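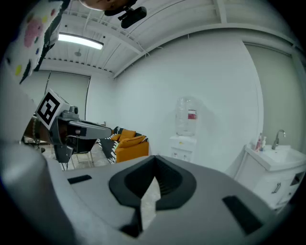
Trillia 84 Modular Floor Underlay

Product group: Underlay and subfloor
Supplied by: Daher Flooring Supply
Format: Interlocking panel, boxed
Use: Indoor, dry rooms, under floating floors

Overview

Trillia 84 is a rigid underlay panel for floating floors laid over concrete, screed or existing sheet flooring. It levels small dips, reduces footstep noise in the room below and gives the finished floor a continuous bearing surface. The panels lock on all four sides and are laid dry. Adhesive is needed only at door thresholds and on ramps.

The product replaces the earlier Kistik roll underlay in our range. Kistik rolls remain available for repairs to existing installations until current stock is used up. The two products must not be mixed in the same room, as they compress at different rates under load.

Specifications

Panel thickness: 6 mm
Panel length: 84 cm
Panels per box: 13
Core: Pressed wood fiber
Top face: Smooth, printed with a cutting grid
Bottom face: Ribbed
Edge profile: Tongue and groove, four sides
Maximum surface deviation of subfloor: 3 mm under a straightedge
Suitable for underfloor heating: No
Suitable for wet rooms: No

Subfloor requirements

The subfloor must be sound, clean and dry before work starts. Remove carpet, foam backing, staples and loose paint. Firmly bonded vinyl sheet can stay in place if it has no blisters or lifted seams. Ceramic tile can stay in place if the grout joints are filled flush.

Check flatness in both directions across the full room, including the areas behind doors. High spots must be ground down. Low spots beyond the stated deviation must be filled with a cement-based leveling compound and left to cure for the period given by its maker. Do not stack offcuts of Trillia 84 to fill a low spot. The layers will shift and the joint above will open.

New concrete must be tested for moisture. A separate vapor barrier film is required on all concrete at ground level or below, whatever the test result. The film is laid under the panels with its seams overlapped and taped. Trillia 84 does not contain a film and should not be relied on as one.

Storage and handling

Store boxes flat, indoors and off the floor. Bring them into the room of installation the day before laying and open the ends so air can reach the panels. Boxes stood on end will bow the panels, and bowed panels will not lock along the long side. Check each box for crushed corners on delivery. Damaged panels can often be used for the last row, where one edge is trimmed away.

Laying sequence

Start in the left corner of the longest straight wall, tongue side facing the wall. Trim the tongue from the first row. Keep a 6 mm gap at all walls, pipes and door frames using the spacers in the Baller fitting kit (sold separately).

Lay each following row with its end joints offset from the row before. The offcut from the end of one row can start the next if it is long enough to keep the offset. Tap the panels together with a block, never with a hammer on the bare edge.

Run the panels at a right angle to the direction of the finished floor. Where this is not practical, such as in a narrow hallway, a 45 degree layout is acceptable, but allow for more waste.

Panels cut cleanly with a fine-tooth handsaw or a jigsaw. For straight cuts, score along the printed grid with a utility knife and snap over a batten. Wear a dust mask when using power tools indoors.

The finished floor may be laid as soon as the underlay is complete. Avoid leaving bare panels exposed to foot traffic or ladders.

Compatible floor coverings

Laminate plank, click system: Yes
Engineered wood, floating: Yes
Engineered wood, glued: No
Solid wood, nailed: No
Vinyl plank, click system: Only with the Trillia cover sheet
Loose-lay carpet tile: No

Ordering

Boxes are sold whole. Measure the room at its widest points, multiply length by width and add an allowance for cutting. Rooms with bay windows, columns or angled walls need a larger allowance. Unopened boxes can be returned to the branch that supplied them. Opened boxes and cut panels cannot.

Trade orders are handled by Carla Sayegh. Technical questions on subfloor preparation go to Rawan Moussa at the Daher service desk. Please have the room dimensions, subfloor type and choice of floor covering ready.

Related items

Baller fitting kit (spacers, tapping block, pull bar)
Trillia cover sheet
Trillia threshold adhesive, cartridge
Vapor barrier film, roll
Kistik roll underlay (repairs only)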